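A cupboard for the small bathroom

When I arrive at the Ploswood workshop there is tea already poured and a cabinet door lying on a blanket on the bench. The joiner who runs the place has been making and fitting bathroom furniture in and around Breltgate for 15 years, most of it for small bathrooms, and she is very happy to talk about small bathrooms for as long as anybody will listen (I had planned on half an hour and stayed for most of the afternoon).

"People come in wanting more storage," she says, moving a box of hinges so I can sit down. "And I always ask them what they've got on the side of the basin at home. They go a bit pink, bless them, and then out it comes. Three shampoos, a thing for contact lenses, a razor, somebody's hair wax. So we start from there."

Her first bathroom job was for her own aunt, in a terrace on Parry Street, where the only free wall was the bit over the basin. She made a cabinet with doors right across and was terribly proud of it. "And she never shut them! Every time I went round they were hanging open, because she wanted her toothpaste. I went back in March and took one door off, and she was delighted."

She has left one side open on nearly every cabinet since, and she still gets the odd customer who worries it will look untidy. She tells them to give it a month.

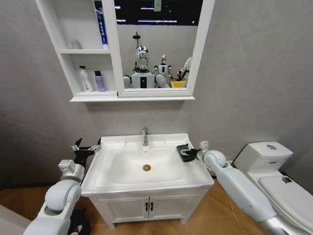 The open side, she says, should be for whatever gets picked up every morning and every night, and the mirror door can keep the rest to itself. She likes two levels and no more. "You want your pump bottle down on the lower shelf, near the front, where you can get at it with your eyes half closed. Something shorter can go next to it, like the purple one there. And the toothpaste box can stand on its end up above, against the divider, and then it isn't rolling about." She is fond of the ledge along the bottom as well, and of a plain white trim round the mirror, thick enough to take a knock.

Height is the thing she gets asked about most, and she won't give a figure over the telephone. She likes to stand the tallest and the shortest person in the house at the basin and mark the wall in pencil for both. "I did a family on the Gorkska estate where I had 30 centimetres between them. We argued about it over a whole packet of biscuits. The youngest got a step in the end, and I painted it to match."

I ask what a cabinet costs and she winces, then says around 300 pounds fitted, a little more if the wall is bad. Old plaster is her great enemy, and I hear a good deal about it, including a long story with a water pipe that I've promised to leave out.

Before I go she shows me the door on the blanket, which is going back to a customer with new hinges. She made it 11 years ago and she's pleased with how the paint has held up. "I'd round the corners a bit more now," she says, running her thumb along one. "But they don't want me to touch it."

Ploswood Bathroom Joinery, Breltgate | Contact us | © Ploswood | Back to top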